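Old Dell tower, put memory back in and now it won't start

posted by clola_shed
Tuesday, December 15, 2020
164 views

Hi all, hoping somebody can talk me through this. I got an old Dell tower from a house clearance in Trenstead back in May and it's been sat under the stairs ever since. I finally got round to it this weekend. Took the side off, hoovered round it (not in it, don't shout at me), pulled the memory sticks out to clean the contacts and put them back.

Now when I press the button the fans go for a couple of seconds, stop, then go again, over and over. No beeps and nothing on the monitor. It was fine before, or at least it got as far as the Dell logo.
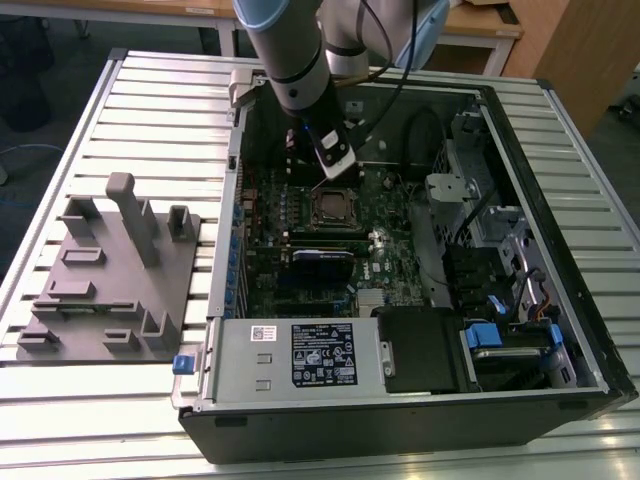 I did also have the processor out, I should say. The old paste had gone like chalk so I wanted to redo it, and I may have been a bit rough getting the heatsink off. Everything else is as it was - the hard drive is still in its blue clips and I haven't touched the power supply. I've only got a tube of Wukent paste that came free with something. Is it worth carrying on or have I killed it?

Miettinen
Don't give up yet, I've had this on two of these and both came back to life.

Unplug it at the wall first and hold the power button in for a few seconds. Then take all the memory out and put one stick back in, in the slot marked 1 on the board. Push harder than feels polite, both ends need to click. Most times I've seen this it was a stick that looked in and wasn't.

If it still does it, take the processor out again and look at the socket from a low angle with a torch. You want every pin leaning the same way. Any that catch the light differently are bent, and that's probably from the heatsink coming off with a yank. You can sometimes ease one back with a mechanical pencil with no lead in it. Go slowly and have a cup of tea beforehand, not during!

Check the little square power plug near the processor as well. It's separate from the big one and I've forgotten it more times than I'd like to say. The free paste will do fine, a blob the size of a pea and let the heatsink spread it.

oldtowerfan50
bin it mate, you can get a newer one for 50 quid

clola_shed
Thank you Miettinen, that's really helpful. I did not know there was a second power plug so I'm going to look at that first! I'd rather not bin it, I want it for the kids' old games and there are 3,000 photos on that other drive I want to copy over. Will try one stick tonight and have a go with the torch if that doesn't do it.

Miettinen
Good luck. If you do find a bent pin, leave it alone until daylight.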